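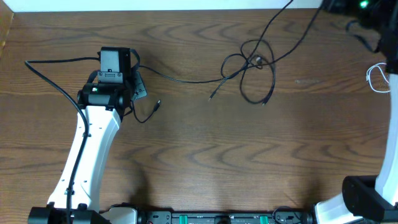 Pick-up Vimidell 2.7 : perte de charge batterie à l'arrêt

Rakiya Aliyu
Posté le 9 janvier 2023

Bonjour,
Pick-up Vimidell double cabine, finition Irgate, moteur diesel, 2 702 km depuis la dernière révision. Après quatre jours de stationnement, la tension aux bornes tombe à 11,6 V et le démarreur ne lance plus. Batterie remplacée en avril, testée deux fois, conforme. Alternateur mesuré à 14,3 V au ralenti, tous consommateurs coupés. Pas de code défaut enregistré.
J'ai mesuré un courant de repos de 344 mA, pince fermée sur le câble négatif, portes verrouillées. Par où commencer ? Je précise que l'attelage a été posé par l'ancien propriétaire, avec un faisceau Kutinska 13 broches.

Evaristo Zuccaro
344 mA, c'est beaucoup trop. Sur ce modèle on doit descendre sous 40 mA, mais seulement après mise en veille du réseau, soit près de 200 secondes après le verrouillage. Vérifiez d'abord que vous avez attendu ce délai, capot ouvert et serrure de capot enclenchée au tournevis, sinon le calculateur de carrosserie reste éveillé.
Si la valeur ne baisse pas, mesurez la chute de tension aux bornes de chaque fusible sans le retirer (calibre millivolt). Un fusible traversé par un courant donne une lecture non nulle. Retirer les fusibles un par un réveille les modules et fausse la mesure.
Le boîtier du faisceau d'attelage est un suspect sérieux. Il est alimenté en direct par un fusible volant, près de la borne positive. Débranchez-le avant de commencer, verrouillez, attendez, relisez la pince.
À contrôler ensuite : le relais de préchauffage, puis l'éclairage de benne.

Cù
Pareil sur le mien, c'était l'autoradio. Changé, plus de souci. Sinon un coupe-batterie et on n'en parle plus.

Rakiya Aliyu
Boîtier d'attelage débranché : 31 mA après mise en veille. Je commande un boîtier neuf. Merci.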